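Tidska is a small text dataset of cafe and canteen menus, typed up by hand from paper copies. It holds 487 menus from two towns, Grodgate and Skyrme, with one plain text file per menu.

## What is in it

Each file keeps the dish names, prices and section headings as printed. Spelling mistakes in the originals are left alone – they are useful to people working on search. Drinks lists are included when they were part of the same menu and left out when they came on a separate card.
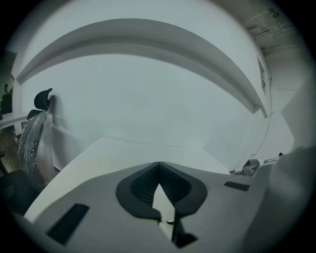 **Are prices converted to one currency?**
Prices stay as printed, including the ones written out in words.

## Layout

- `menus/` – the text files
- `index.csv` – file name, town, kind of place, month collected
- `sections.csv` – headings mapped to a short common list

Files are UTF-8 with Unix line endings. A line never runs past 200 characters. Longer dish descriptions are wrapped, and the second line starts with two spaces.

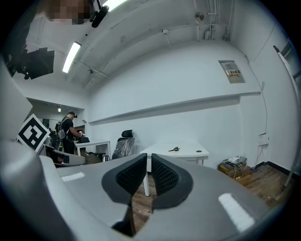
*Gray hand-held gripper with two black fingers, wooden floor behind.*

## Known problems

The Skyrme menus lean heavily toward lunch places. Breakfast is thin in both towns, so don't use the set to compare morning prices. Set meals are also awkward: a single price may cover several dishes, and the parser in `tools/` gives that price to the first dish only.

Sherry names caused trouble too. "Lustau" shows up as a dish in older copies of the index, and this was fixed in September. If you have an older copy, download `index.csv` again.

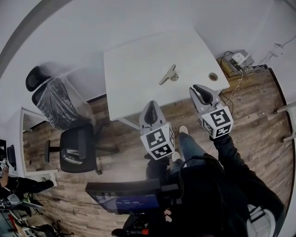

The text files themselves did not change in that fix, so any line numbers you have saved still work. Section names did change in a few rows where "Sides" and "Extras" had been merged by mistake.

## Use

Load the index first and read the files by name. Sorting the folder gives a different order on some systems.

Corrections are welcome as pull requests. Please change one menu per request and leave the line wrapping as it is.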